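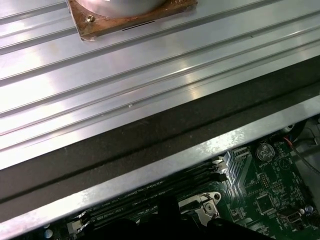

Do we need a written rule for when a person can put a hand inside the cell while the arm is holding still? We do, and as of today it says that a paused arm counts as a moving arm.

2023-03-11

Spent most of the day on the rule sheet for the computer teardown cell. The old sheet was four pages and had grown by people adding lines at the bottom whenever something annoyed them. Two of the lines contradicted each other. One said to press pause before reaching in, the other said to remove drive power. I have seen people do either one and both could point to the sheet.

Margaux Le Goff came over from Flokden in the morning with her copy of the risk assessment. She read the pause line out loud and crossed it out before she sat down. Her point was that pause is a software state. The motors are still powered, and whatever told the program to wait can tell it to go again. I had no argument. I did ask how she wanted to handle the quick stuff, a loose screw on the board or a wire lying over the memory slots, and she said the same way as the slow stuff. So the new line reads: drive power off, key out, key in your pocket, then hands.

We lost a while on speed. The sheet had 100 percent listed as allowed for "proven programs," and no one had written down what proven means. Cempaka Menon wants a new program run at 4 percent the first time with a finger on the enable switch, then 45, then 80, and the person who ran each step signs for it. Full speed only after a second person has watched a complete cycle from outside the fence. I think 4 is painfully slow but I left it in. She has run more first cycles than I have.

Then the electrical part, which I wrote myself after lunch. Mains lead out of the chassis before it goes on the fixture. Wrist strap for anyone handling a board they intend to keep. Coin cell out before the board goes in the scrap tray, and the cell goes in the lidded tub with tape over it. Memory comes out straight up with the latches open, and if a latch won't open the arm is not to try a second time. It flags the unit and a person deals with it. Same for wires. Any bundle that crosses the board gets moved by hand at the loading station, power off, before the unit goes in. We had the gripper snag a fan lead in October and pull the connector half off its header, and that went down in the log as "minor." I'd like that word gone from the log too.

Grip force was the other long one. Astuvell's people sent a table for their fingertips with one value for all metal parts. Heatsink fins are metal and so is a chassis rail, and I don't want them squeezed the same. Margaux suggested we make three rows, for rigid, thin and "do not grip," and put the fins in the last one. Agreed. Boards are edge contact only.

Still open:
Who keeps the spare key. Cempaka says the shift lead, I say a locked box.
Whether visitors from Climell count as trained if they have their own certificate. I lean no.
Majimbun wants our sheet in their format, with a risk score on each line. That will take longer than writing it did.

The new version is down to two pages. I printed it and taped it on the fence by the gate, and put the old one through the shredder so it doesn't come back. Cempaka has the early start tomorrow and will read it with her shift before power on. I asked her to write on it in pen wherever it doesn't make sense – last time people were polite and it sat there wrong for months.

Need to order more key tags. Also the label on the enable switch is peeling.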